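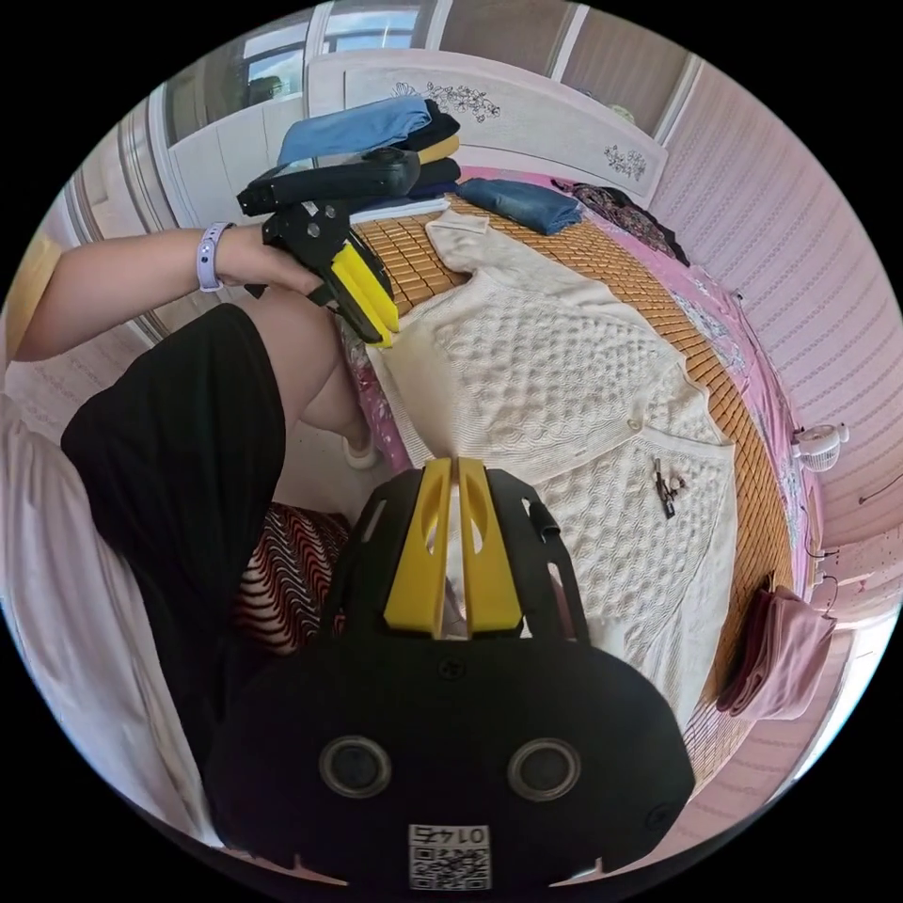 Pludow is a small written collection about folding of knitted clothes at home, on a bed, without a folding board. It was made because most folding guides are written for shirts, and a thick knit does not behave as a shirt does. It is springy, it keeps the shape of the last fold, and it can become longer when you pull it by the wrong place. The starting position is the same in all the records: the garment is flat with the front facing up, the collar towards the headboard, as with the cream cardigan on the bamboo mat. From this position the sleeves are treated first, and the body only after them.

Search this site Go All pages Guides Folding Clear

What is in the collection

There are 23 records. Each record is one plain text file and describes one garment, from the moment it is laid on the bed until it is put on the shelf. The garments are cardigans, pullovers, knitted waistcoats and a few shawls. There is no underwear, no denim and nothing with a lining.

Every record has the same fields, in this order:

garment: a short name, such as "long cardigan, cable"
knit: plain, ribbed, cable, bobble, or mixed
closing: buttons, zip, tie, or none
surface: what the garment was lying on
fold: the name of the fold used (see the next part)
steps: the written steps, one on each line
shelf: how the folded piece is stored, flat or standing
remarks: anything else, can be empty

If a field is unknown, we wrote "unknown". An empty "remarks" field only means there was nothing to say.

The four folds

The names are our own. You will perhaps know the same folds by other names.

Plain. The sleeves go across the body, one over the other, and the hem is brought up to the shoulders. It is quick and suits thin knits. With a thick cable it gives a big hill in the middle.

Zakcombe. Each sleeve is laid across and then turned down along its own side of the body, so that it makes a long line beside the placket. Afterwards the sides are brought in, and the hem is lifted up in two turns. Most cardigans in the collection are folded in this way.

Chamoun. The body is first closed lengthwise, sleeve upon sleeve, and both sleeves are then laid back on the body together. It works nicely for a cardigan which is buttoned, but a deep V-neck can slip open and must be put straight before the next step.

Plaster. It is a very flat fold for drawers that are not high. The garment is folded over a sheet of soft paper and stays wide. You need a wide drawer for it, of course.

How a sleeve should be moved

Many remarks in the first version were about the sleeves, so I have put the general advice together here. Take the sleeve near the cuff and lift it, do not drag it. A knit with raised pattern catches on a woven mat, and then the shoulder comes after the sleeve and the whole garment turns. When the sleeve is in the air, look where the shoulder seam is. It should stay in its place. Lay the sleeve down from the shoulder side to the cuff, slowly, and pass your hand over it one time. You should not press hard, as bobbles become flat and they look tired for a long time afterwards.

If the sleeve is too long for the body, turn back the cuff before the sides are brought in. If it is wide, make it narrow with one soft fold along its length.

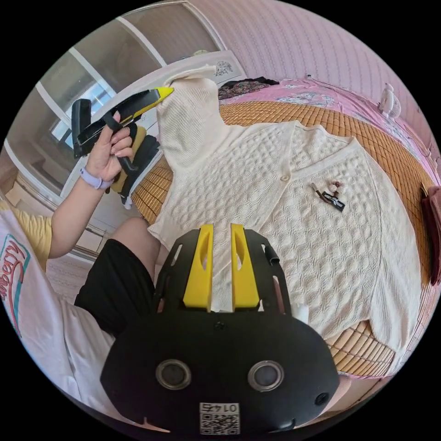 Should a cardigan be buttoned before it is folded?

Fasten one button near the middle and leave the others. It keeps the two fronts together while you turn the garment, and the ribbed edge is not pulled into waves. If the cardigan has a zip, close it up to the chest only, and be sure the metal end does not lie on the wool.

Small things fixed to the garment

Brooches, pins and hanging tags should be taken off before storing. A pin pulls a hole in a loose knit when other pieces are put on top of it. Some records still say "brooch left on" in the remarks. They were kept because this is how people fold at home, but please do not understand it as a recommendation.

About surfaces

A bamboo or similar woven mat is a good surface in summer and the knit does not sink into it, so the edges come out straight. On a soft duvet the same fold is less exact, and the hem has a habit of going under. If you have only a soft bed, spread a cotton sheet and pull it tight at the sides.

Limits

The collection is small and comes from one household. The bed is a wide one, and a reader with a narrow bed will have to change some steps. Children's sizes are not included. The steps are written for a person who sits or stands at the left side of the bed, so if you are on the other side you must read left for right. We did not compare how long each fold holds its shape on the shelf, and the collection cannot answer this question.

Two records have the same garment name. They are two different grey pullovers, and you can tell them by the "knit" field.

Changes

Version 2, Dec 6, 2023. The "surface" field was added to all records. The word "edge" was replaced by "hem" or "placket" where it was not clear. The steps for the long shawl were corrected, they had the last fold missing.

Version 1 was finished in September and is not kept on this page any more.

Using the collection

You may copy the files, change them and print them for your own use or for teaching. If you publish a changed copy, please write that it is changed, and keep the names of the folds as they are. Corrections are welcome, also corrections of my English. It helps if you write the garment name and the number of the line.

This website uses cookies to remember your settings. Accept Refuse Read more

Contact | Copyright 2023 Pludow | Back to top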